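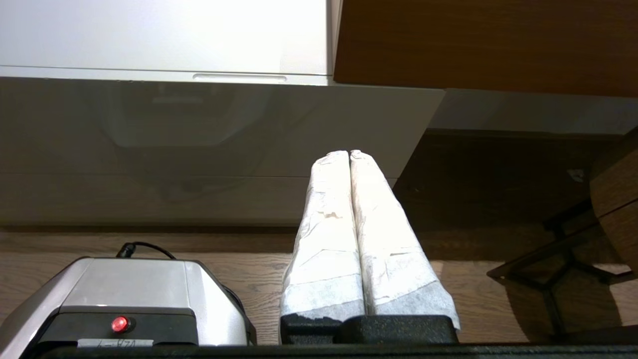
What do visitors look at when two robot arms work on ordinary furniture?

They look mostly at the grippers, and much less at the person who explains.

Search this journal Search Advanced search
Home Issues Authors Contact

4.2 The open day

The demonstration was held on Dec 20, 2018, in the furnished room of the Holmgren building. We invited the families of the staff, two classes from the technical school in Brarkbridge, and everybody who had answered the notice of the Zemik project. In total 104 visitors signed the list at the door. They entered in small groups, and each group stayed until the robot had finished its turn or until the operator stopped it.

Samah Samir operated the arms, and Adel Cherkaoui spoke to the visitors. We had agreed before that he would say very little during the motion itself. In the rehearsals he had talked all the time, and the test listeners could later repeat his words but could not tell which arm had moved first. For the open day he gave a short introduction, then he was silent, and he took the questions at the end of the turn. 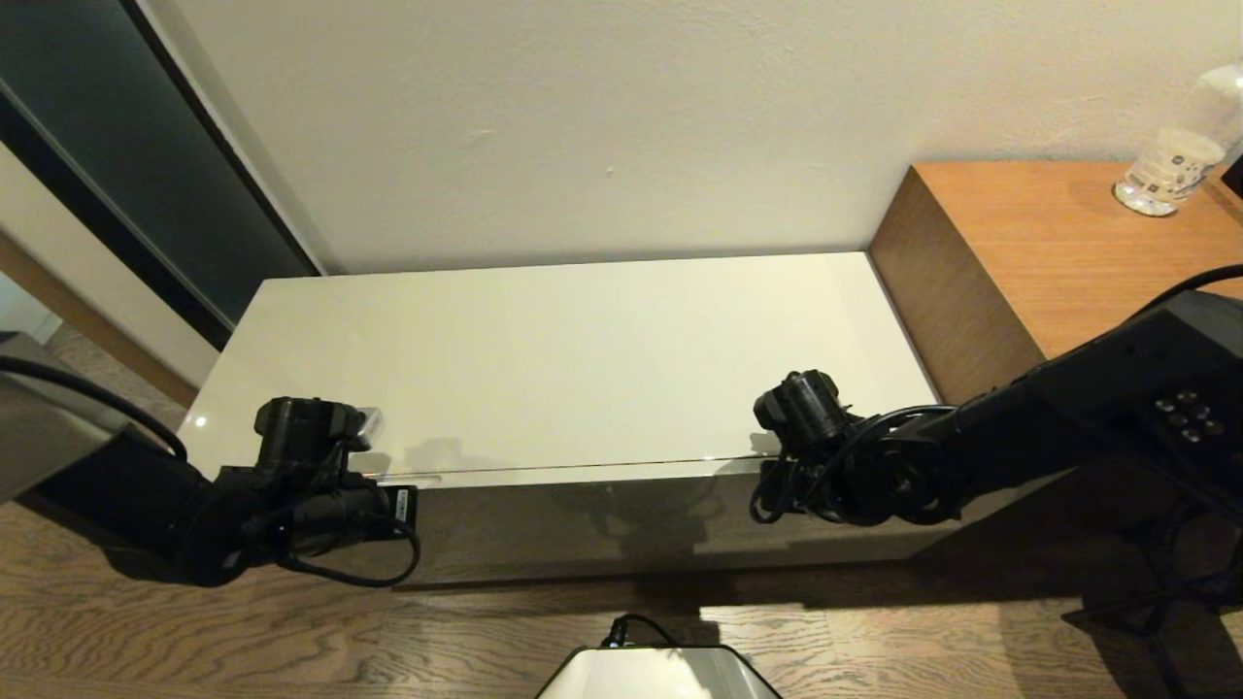 The silence was not comfortable for all groups. Some of the older visitors began to comment to each other after a few seconds, and one of them asked if the machine was broken. The school classes were more patient than we expected. Vira Stasiv, who took notes from the back of the room, wrote down every remark that was said aloud, with the moment in the turn when it was said. The remarks became fewer when the arms came near to the furniture and more frequent when they went back to the start position.

The choice of the furniture needs a comment. A matte surface would be easier for the cameras, and two reviewers of our earlier report suggested it. We kept the glossy one. A home has many surfaces of this kind, and the visitors should see the robot in a room that they could recognize. The reflections made the planning slower, and we did not correct for this in the times given in Table 2.
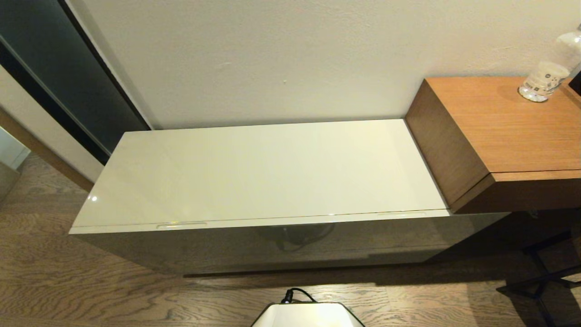

Figure 1. Low cabinet with glossy top and the wooden unit at its right end.

Between the groups the operator brought the arms back and checked the cables. This pause was not planned as part of the demonstration, but several visitors stayed to watch it, and their questions were often better than the questions after the turn. They wanted to know how the cables are kept away from the joints, who decides when to stop, and how long a person must train before working alone with the arms. We now think that the pause should be open to the public — with a line on the floor for safety.

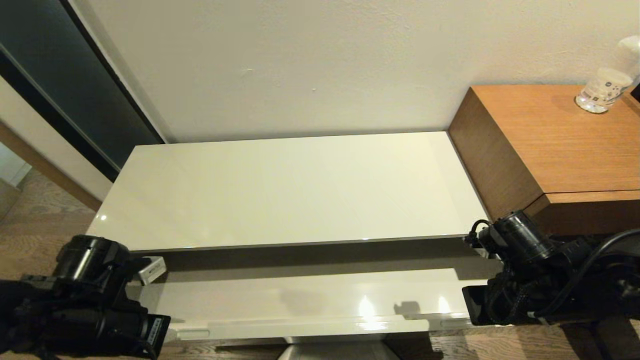 Figure 2. The two arms at the front corners of the white furniture; a small white box is at the left end of the lower shelf.

Ilaria Leone sent a short form to the visitors in April. The answers are discussed in Section 5. We only note here that many persons remembered the sound of the motors, a point for which we had no item in the form, and wrote about it in the free field.

We use cookies to remember your settings on this site. Accept Manage cookies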